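2019年3月23日 工作间笔记

又是跟靛蓝缸较劲的一天。先记结论省得回头翻:二号缸救回来了,一号缸还得再养两天,谁也别手痒往里放布!

早上一进门先闻缸。一号缸那股味儿不对,发酸,泡花也散,颜色灰扑扑的,拿棍子轻轻一搅,底下翻上来的液体是蓝的,不是该有的黄绿。说白了就是还原不够,氧进多了。我猜是上次染完大家高兴过头,布进进出出扑腾得太厉害(我自己也有份,不赖别人)。加了点麦麸和一小勺石灰水,盖好,外面裹了旧毯子。石灰这次我是一点一点加的,1月那回一口气倒下去,缸直接僵住,教训够深了。

二号缸就争气多了。液面有铜色的膜,泡花紫亮紫亮的,试布下去再提起来,黄绿转蓝,转得很干脆。用的是Dultik那卷平纹棉,精练过一遍,吸水比我想的快。另外剪了一条Sterkel的麻混纺一起下,结果麻那条明显浅一档,而且边上发花。怀疑是浆没退干净,下次煮的时间要拉长,碱也许要再加一点,先不急着怪布。

浸染次数这回老老实实写在布角上了,用棉线打结记的。之前用笔写,下缸就糊,晾干后对着一堆蓝布互相猜,真的很傻。
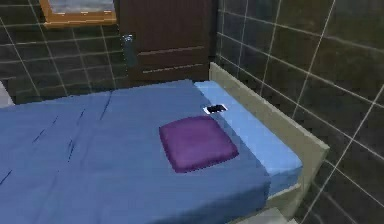
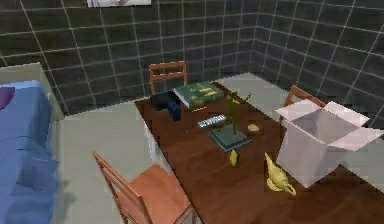
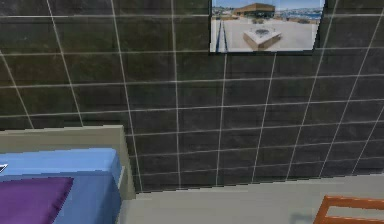 第19册 第2页

接着写下午的事。

下午主要在弄防染糊。糯米粉和米糠的老配方,蒸完揉到手酸,稠度还是没吃准。第一份太稀,刮过型版以后边缘往外渗,小叶子全变成胖叶子,远看倒挺可爱,就是跟稿子没什么关系。第二份多揉了一会儿,又添了点盐,刮起来顺手多了,线条立得住。盐的作用我一直以为是防干裂,今天天气潮,不好判断,等哪天干燥了再做一份对比。

型版纸也有点问题。Vedex那批纸泡水以后起毛,细的连接处快断了,我拿纱网在背面补了一层漆,晾着呢,放在窗边架子上,碰的时候小心点。要是还不行就换回以前的柿漆纸,贵是贵,可是耐洗啊。

还有一件:翻Kovačević那本染色手册,里面建议每次下缸时间短、次数多,中间充分氧化。我以前总想省事,一次泡很久,颜色看着深,洗两遍就掉得心疼。今天照着短时多次做了一块,手感确实不一样,颜色像是咬进去的,水洗时浮色也少。当然只洗了一遍,先别吹牛,等皂洗和日晒都做完再说。那块布编号2461,挂在最里面的竹竿上,晒的时候一半用黑纸遮住。

水也得提一嘴。今天漂洗换了好几盆,自来水放过夜的那桶明显比现接的好用,布面更匀。也可能是心理作用吧,但桶就在那儿,顺手接满也不费事。漂洗水别直接倒院子里的花盆,上次那盆薄荷已经够惨了。

账上也记一笔:这季度材料费还剩2000,麦麸和石灰都不值几个钱,大头是布。我的意思是先把手头的平纹棉用完,别再订新料了,尤其别订真丝。我知道大家都想试真丝,我也想,可是缸还没养稳就上真丝,跟把钱扔进缸里搅一搅没多大区别。

明早要做的:先看一号缸的液色,不搅,只掀盖看;pH试纸快用完了,在抽屉左边那盒,用完的人请补上;糊剩了半碗,盖了湿布放在阴凉处,要是发酸就直接倒掉重做。

手又蓝了,指甲缝里洗不出来,手套破了一只,右手那只。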